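Workshop notebook, table and red pieces
Saturday, started after lunch

I continued with the dark table for the Restrepo order. The top was wiped with a dry cloth only, because last time the Wuda cleaner left a dull ring and I do not want to repeat this. Job number is 3242, please write it on the card and not on the tape.

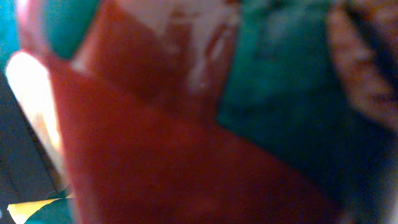
The second coat of wax must wait until Monday. I have the tin on the upper shelf, next to the Plotell brushes. Whoever borrowed the wide brush, please bring it back clean.

About the grain: it has long wavy lines and some loops like a cathedral window. I like it very much, but it makes small scratches difficult to find. I looked at it with the lamp held low, first from one side, then from the other.

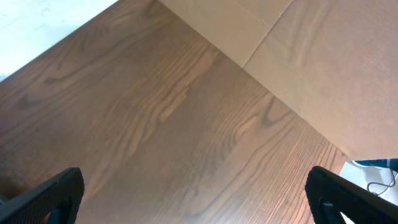

Which direction should we rub the wax?
Along the grain, with light pressure, and turn the cloth often.

For the red glossy things I use a different cloth, the soft one from Nuvetti. Wax from the table cloth makes them cloudy and it takes me a long time to polish this away. Pale lines on red I check with a fingernail: if the nail does not catch, I leave it alone.

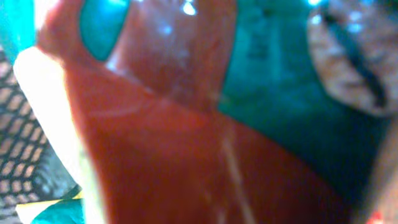 Saskia Quinlan, surface finishing

Paper 3000 is almost finished, there are two sheets in the drawer. I ordered more on the same sheet as job 3201. The coarse paper should not be kept in this drawer, I found grit there again.

Still to do: compare the colour of the top with our walnut sample in daylight. In the evening everything looks more red to me, so I did not write down any result.

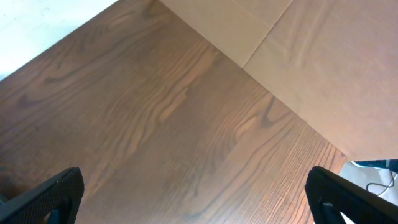
Dark top with the tan panel along its edge.

Lamp is back on its hook. I stopped at ten past five.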